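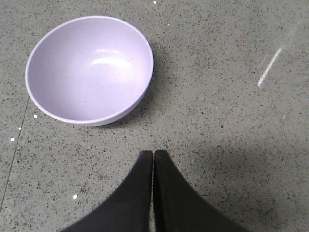 I've had the Plorlow wrist kit for most of a summer now, and since three people have asked me whether it's worth the money, I'm writing the whole thing up so I can just send a link. Plorlow makes a small camera and a pair of fingers that bolt onto the end of whatever arm you already own, plus the recording software to go with it. I use mine to collect demonstrations of household stuff: picking up bowls, moving cups, putting lids on things. The view from the wrist is what sold me. With the fingers nearly closed you can still see both tips and the whole rim of a lavender bowl sitting on the floor, and that's the information a policy needs when it has to work out where to grab. My old side-mounted camera lost the tips behind the arm about a second before anything interesting happened, every single time.

Setup took me an evening. The manual is fine up to the calibration page and then gets very vague, so I ended up emailing support, and a lovely person called Giang Võ wrote back the same night with a corrected version (they should really put that one in the box!). After that it was smooth. You hold the pedal, drive the arm, let go of the pedal, and the episode is saved with the joint positions and the video lined up. If you mess one up you double-tap and it's gone. I love that double-tap more than I can say.

My first proper set was 200 episodes of picking up a bowl, and I did it in one long Sunday with the radio on. Could've been faster, but I kept moving the bowl and turning the arm so the approaches weren't all the same. Do this! My first little test batch of 25 had the bowl in pretty much one spot, and the model I trained on it went to that spot whether there was a bowl there or not.

Now the grumbles. The camera's auto exposure is jumpy. Pale plastic is hard on it, and a glossy bowl gives you bright bands on the inside that slide around as the wrist moves. You also get the shadow of the arm and gripper spreading over the floor, and on a speckled gray floor like mine it swallows a fair bit of the pattern. I locked the exposure by hand in the end, and the option is buried three menus deep. My friend Florence Kowalchuk has the Friesen kit, with a little ring light, and hers looks more even, but the fingers are chunkier and you see less of what's under them. I tried hers for an afternoon and missed mine.

The fingers themselves are good. They're black, they taper to a flat tip, and they'll take hold of a thin rim without much fuss. The tips do get scuffed if you work on a hard floor, so I'd order a spare pair when you buy the kit.

Export is the other weak spot. It writes its own format, and the converter choked on anything with an accent in the folder name. Renaming the folder fixed it, but I lost a morning to that.

Would I buy it again? Yes, for tabletop and floor work with one arm. If you're running two arms, wait, as the software only records one at a time and the second pedal port does nothing yet. I'm starting on cups in September and hoping to reach 3,000 episodes all told, so I'll update this if anything falls off.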